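4.2 The open afternoon

The second part of the study took place in December, when the laboratory opened its doors to visitors for one afternoon. The Damumo station, with its two arms, was placed in the program between a short talk by Liviu Sandu and a tour of the workshop. In total 245 visitors signed the entrance sheet, and 27 of them agreed to fill in our questionnaire after watching. The task shown to them was the handling of thin, flat discs, which we had selected from the earlier trials because it is easy to follow without any explanation. Each arm has its own wrist camera, and the visitors could follow its view on a screen.

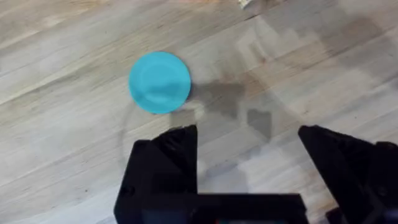

Figure 3. Wrist camera view during the demonstration, with the gripper open near a blue disc.

Many visitors told us that they looked at the screen more than at the arms. Halldóra Skov, who guided the groups, noted in her report that children asked mostly about speed, while adults asked what happens when a disc is missed. We had not prepared an answer for the second question, and the guides answered it in different ways. This is a weakness of our procedure, and we return to it in Section 5. The questionnaire had two open items. Its wording was checked by Lai-ching Yau before printing.

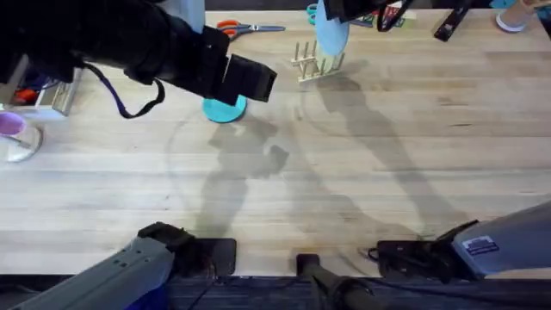
Why did we use thin discs for a public demonstration? A thin disc leaves very little height for the fingers, so a small error of position matters, and visitors can understand this difficulty from their own experience of picking up a coin.

The written comments were coded separately by Valdir Amaral and Hsiu-ying Chow. Where the two codings differed, the comment was discussed until they agreed.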